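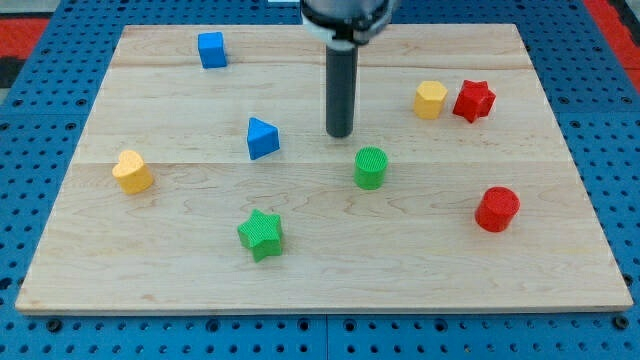 From: Marlene Lins
To: Lendow Allotments list
Date: May 1, 2019
Subject: Re: [lendow-plots] Slugs, and is it too early for beans?

Hello all,

Rogério Figueiredo wrote:

> Morning everyone. Lost 16 lettuces over the weekend, every one of them
> down to a stump. I put down eggshells like the book said and I think the
> slugs enjoyed the crunch. Does anybody have something that works and won't
> hurt the hedgehog? Also my runner beans are a foot tall on the windowsill
> and falling over. Can they go out yet or will I regret it?
>
> Rogério, plot 74

Oh Rogério, I'm so sorry, sixteen is cruel! I had the same thing with my dahlias two years ago and I nearly gave the plot up over it.

I gave up on eggshells ages ago. Coffee grounds too (my whole kitchen smelled like a station café and the slugs carried on regardless). What has made a difference for me is going up at dusk with a torch and a bucket, dull as that sounds. Half an hour, three evenings running, and then again after the next rain. Look under the planks by your water butt, they love it there. I also water in the morning now so the soil is drier on top by night, and I grow the lettuces on in pots until they're a decent size before they go anywhere near the ground. Little ones are just a snack.

Nematodes do work if you don't mind paying. I bought a pack from the garden centre at Borville last year and was very pleased with it, but you have to wait for the soil to warm up a bit and keep it damp afterwards. If a few of us went in together it would be cheaper, so shout if you're interested and I'll ask when I'm next over there.

As for the beans, I'd hold off! We had a frost in the dip by the bottom gate at the end of April and your plot is only just above it. Give them a stick each to hold on to and stand them outside in the daytime, then bring them in at night. I don't plant mine out until the second half of the month, and even then I keep some fleece handy. If they get really out of hand you can pinch the tops out and they'll bush up. Or sow a few more straight into the ground later on, they catch up quicker than you'd think.

I've got spare lettuce plants, by the way, a tray and a half of Little Gem and something red that has lost its label. They're on the bench outside my shed, so help yourself, and the same goes for anybody else who has been munched. Please leave the tray though, I'm down to my last two.

One other thing while I'm writing, has anybody got my long-handled edging iron? Green handle, bit of tape round the top. I lent it to someone in the autumn and for the life of me I can't remember who.

Marlene
plot 31, the one with the wonky arch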